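Preguntas frecuentes sobre el alquiler de mesas y decoración de mesa

Lectura: 3 min

En esta página están las dudas que más nos llegan de quienes alquilan mesas, cestas y piezas decorativas en Dunska para ferias, talleres, rodajes pequeños y celebraciones. Las respuestas se revisaron el 29 de enero de 2026. Si su caso no aparece, escríbanos desde el formulario de reservas y le contestará Celeste Abreu, que lleva los pedidos.

¿Quién puede alquilar?

Cualquier persona mayor de edad, empresa, asociación o centro de enseñanza. A los particulares les pedimos un documento de identidad y una dirección de contacto. A las empresas, los datos fiscales y el nombre de quien va a recibir el material. Si quien firma el pedido y quien lo recibe no son la misma persona, hay que indicarlo en la reserva, porque el transportista no deja nada sin firma.

¿Con cuánta antelación hay que reservar?

Para un pedido normal bastan tres días laborables. En mayo se juntan comuniones, ferias de artesanía y fiestas de fin de curso, y entonces conviene reservar bastante antes, sobre todo si necesita muchas mesas iguales. Aceptamos pedidos urgentes cuando hay existencias y hueco en la ruta, pero no podemos confirmarlos por correo. Para eso hay que llamar.

¿Cuánto dura un alquiler?

La tarifa base cubre dos noches: se entrega un día, se usa al siguiente y se recoge al otro. Si el acto dura más, cada jornada adicional se cobra aparte y figura en el presupuesto. Los días en que el almacén está cerrado no se cuentan. Un retraso en la devolución que no se haya avisado se factura como jornada completa, aunque sean unas horas.

¿Qué modelos de mesa hay?

Trabajamos con dos series. La Nirkex es una mesa rectangular de patas plegables, la más pedida para puestos de feria y talleres. La Ivby es más ligera y más estrecha, y se usa sobre todo como apoyo detrás de otra o para recibir a la gente en una entrada. Las dos tienen la misma altura, de modo que se pueden combinar en una misma fila. Las redondas se alquilan solo con montaje incluido.

¿Se pueden juntar varias mesas?

Sí. Para que la unión quede bien, coloque primero las mesas en su sitio definitivo y nivele las patas después, empezando por la que esté en la parte más baja del suelo. En suelos irregulares puede quedar un pequeño escalón entre tableros. Si le molesta para escribir, cortar o servir, pida las bridas de unión en el mismo pedido. No tienen coste, pero hay que devolverlas. No use cinta adhesiva fuerte en la cara superior del tablero: al retirarla deja restos que luego cuesta mucho quitar.
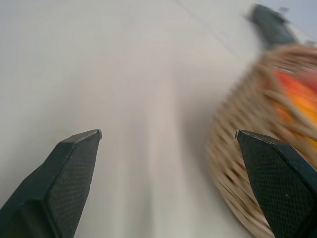
Superficie clara, con una pinza negra abierta en primer término.

¿Hay que poner mantel?

No es obligatorio. Muchos clientes dejan el tablero a la vista, en especial en talleres y demostraciones de producto. Sí pedimos que se proteja cuando se vaya a trabajar con pintura, cola, cera o cuchillas. Un hule sencillo es suficiente. Los manteles de tela se alquilan aparte y se devuelven sin lavar, sacudidos y dentro de su bolsa. Si los lava en casa con lejía, el tejido amarillea y tendremos que cobrarlos.

¿Cómo se limpian los tableros antes de devolverlos?

Con un paño humedecido en agua y un poco de jabón neutro, y después uno seco. No utilice estropajos, alcohol ni disolventes. Las manchas de rotulador, café o vino es mejor dejarlas como estén y avisarnos en la recogida. En el almacén tenemos productos para cada caso, y los intentos previos suelen dejar una zona mate que ya no se recupera. La limpieza ordinaria va incluida en la tarifa.

¿Cuánto cuesta el transporte?

La entrega dentro del municipio cuesta 29 euros e incluye ida y vuelta a pie de calle. Fuera de él se calcula por distancia. Subir pisos, atravesar patios o cargar en un montacargas ajeno son servicios aparte, y deben figurar en el pedido para que vaya el personal necesario. También puede recoger el material usted mismo. En un coche familiar con los asientos abatidos caben, por lo general, unas pocas mesas plegadas, pero conviene medir el maletero antes de venir.

¿Qué decoración de mesa se puede alquilar?

Cestas, fuentes, jarras, velas de pilas, flor seca y fruta artificial. El catálogo reúne 104 referencias y cambia un poco cada temporada. Las piezas se eligen una a una o por conjuntos ya preparados. Los conjuntos salen mejor de precio, aunque no admiten cambios: si quiere sustituir una fuente por otra, el pedido pasa a tarifa suelta.

¿Por qué ofrecen fruta artificial y no natural?

Por duración y por limpieza. La fruta natural madura deprisa en una sala caldeada, atrae insectos y puede manchar los manteles. La artificial aguanta varios días de feria sin cambios y se guarda en una caja. Para quien prefiera producto fresco, colaboramos con la frutería Simões, que prepara bandejas por encargo y las factura directamente al cliente. Nosotros no intervenimos en ese pedido ni guardamos fruta fresca en el almacén.

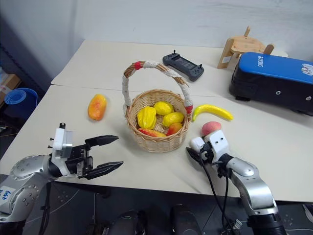
Con la fruta artificial hay que tener dos precauciones. La primera es el sol directo, que decolora las piezas rojas y amarillas en pocas jornadas si están detrás de un cristal. La segunda son los niños pequeños: las piezas menudas no son juguetes y no deben quedar a su alcance. Si va a haber menores en la sala, indíquelo y le prepararemos un surtido solo con piezas grandes.

¿Se pueden personalizar las cestas?

Puede añadir cintas, etiquetas colgantes o papel de seda, siempre que se retiren antes de la devolución sin dejar marcas. No se permiten grapas, silicona caliente, pintura ni barniz. Si quiere una cesta con los colores de su empresa, pregunte por la venta. Tenemos algunas de segunda mano que ya no se alquilan y con esas puede hacer lo que quiera.

¿Qué pasa si algo se rompe?

Avise el mismo día, con una nota breve de lo ocurrido. Las patas atascadas, los tapones perdidos y los arañazos leves se consideran desgaste y no se cobran. Un tablero partido, quemado o hinchado por el agua se cobra a precio de reposición, y ese precio está en el reverso del albarán. En las cestas solo facturamos las que no se puedan arreglar. Las reparaciones las hace Afonso Bragança en el propio almacén, y él decide si una pieza tiene arreglo.

¿Hace falta dejar fianza?

Sí, excepto para centros públicos. La fianza se paga con tarjeta al confirmar la reserva y se devuelve por la misma vía cuando el material se ha revisado. El plazo habitual es de tres días laborables desde la recogida. Algunos bancos tardan más en mostrar el abono, y en eso no podemos hacer nada. Si falta alguna pieza, retenemos solo su importe y enviamos el detalle por correo electrónico.

¿Puedo cambiar el pedido después de confirmarlo?

Puede añadir artículos hasta la víspera de la entrega, si quedan. Quitar artículos es posible hasta dos días antes. A partir de ahí se cobra la mitad de lo retirado, porque el camión ya está cargado o el material se ha negado a otro cliente. Los cambios de dirección dentro del mismo municipio no tienen recargo. Los de horario dependen de la ruta.

¿Y si el acto se cancela por lluvia?

Si nos avisa antes de que salga el camión, guardamos el importe para otra fecha. Si el material ya está entregado, se cobra el alquiler, pero no las jornadas adicionales. Las mesas no deben quedarse mojadas ni plegarse con agua en las bisagras. Cuando empiece a llover, lo mejor es ponerlas a cubierto abiertas y secarlas con un paño. Las cestas y la flor seca no se alquilan para exteriores sin toldo.

¿Se puede ver el material antes de alquilarlo?

Sí, con cita. En el almacén hay una mesa montada de cada serie y una estantería con la decoración disponible. Traiga las medidas de la sala y, si lo tiene, un plano, aunque esté hecho a mano. La visita no obliga a reservar. El aparcamiento queda en la parte de atrás, por la entrada de carga.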